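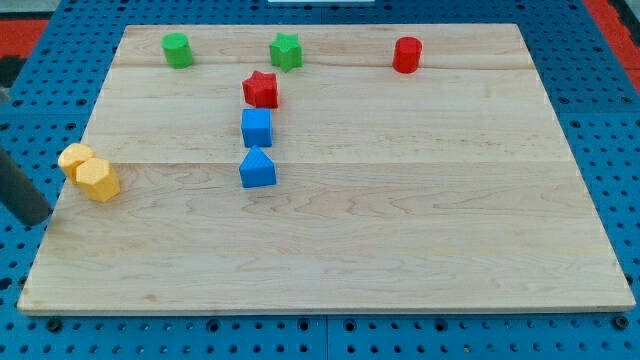 Ticket opened January 23, 2020. Follwood controller, Kakuditz gripper vs. the old Wangate one, same pick list for both. The Kakuditz stalls on roughly one kind of pick and sails through the rest, so I went hunting for the pattern. Cylinders are fine, cube is fine, stars are surprisingly good (I had money on the stars failing!). What kills it is two blocks touching, like the pair of yellow hexagons over by the left edge of the board. It goes in for the front one, bumps the back one, and the controller throws a force fault.

Tried so far:

Dropped the approach speed to 800. Still faults, just slower – kind of painful to watch.

Swapped the Wangate back on with the same poses. 98 picks, no faults, but it let go of the star twice on the way up.

Re-zeroed the force sensor. It was reading 2,590 at rest and now it reads 3,791, so I clearly did that wrong. Put the old value back from the backup.

Next up is a sideways nudge before the grasp, so the hexagons get split up first. I'd love to know if anyone has a nudge routine for this controller that doesn't need the vision license, mine ran out. Leaving the ticket open, logs attached.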